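Progress report to the El Fassi fund: open day at the Sitora suturing lab
Prepared by Moataz Saber, 10/05/2026

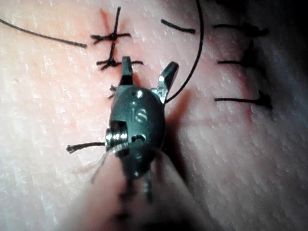
The open day was the one item in this year's plan I was nervous about, and I am very happy to tell you it went well. We had 69 visitors through the lab, most of them nursing students and surgical trainees, plus a good number of neighbors who had simply seen the poster. The morning was given over to live suturing on the practice skin, with the wrist camera feed up on the big screen. People stood in front of that feed far longer than we had planned for! At that distance the pores and creases of the surface are as plain as the black knots, and you can follow a thread right up to the open jaws of the instrument. One trainee asked if she could come back and just watch for an afternoon. (She can, and she is booked in.)

We ran nine demonstrations, each roughly 20 minutes long. Seven went from start to finish as planned. The other two were stopped early, one for a snapped thread and one when the left arm lost its zero position and had to be homed again. I let the audience stay for both stops and talked them through what we were doing. The homing fault is a known one and is still open with Stoltine, who supply the arm controllers. They have promised a new firmware build and I will pass on the result when we have tested it.

In the afternoon visitors could sit at the Olora console and try a single stitch themselves. The line went out into the corridor for most of that time — next year we need a second console, or at least a sign-up sheet. The foot pedals gave people more trouble than the hand controls did, and we have moved the clutch pedal farther left as a result.

Spending stayed within the amount you approved. The largest cost was practice skin, which we used up faster than expected in the afternoon session. The full breakdown is in the attached sheet.

Next steps: refill the thread and skin stock, write up the pedal change, and repeat the console session for the trainees in September. You would be very welcome to join us for that one — please let me know by email and I will save you a seat at the console.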